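Switching to a round table
18 Aug 2019

We got rid of the rectangular dining table last month. It had been my mother's and it sat 12 with the leaves in, which we did maybe once. The rest of the time it collected mail, and I walked around it to get to the kitchen.

Oanh Thái talked me into a round one. She has had hers for years and says the main thing is to measure the room with the chairs pulled out. I did that with masking tape on the floor and left it down for a week. A 60 inch top was too big. I could not open the cabinet by the window.
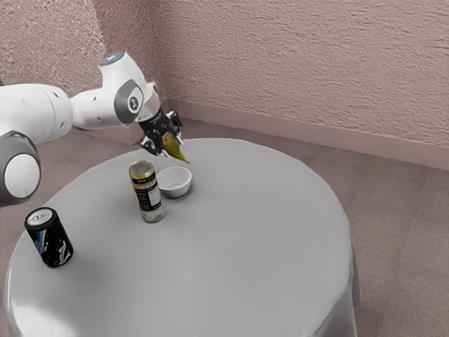
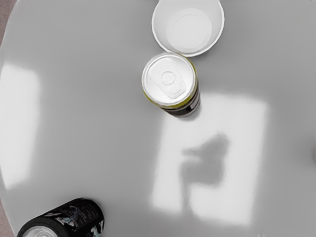
Chairs turned out to be harder than the table. The old ones had wide arms and would not tuck in, so I sold them to Hường Tôn and bought plain ones without arms. The other question was the color of the top. I kept going back to a pale gray like the one with the two cans and the paper cup on it, and my husband wanted walnut. We went with gray. It shows coffee rings, but crumbs bother me less than I expected.

Delivery took 2 men and 20 minutes. The base came in a separate box and one bolt was missing, so I got a replacement at the hardware store. I still need felt pads for the feet, and a light that hangs over the center, as the old one is now off to one side.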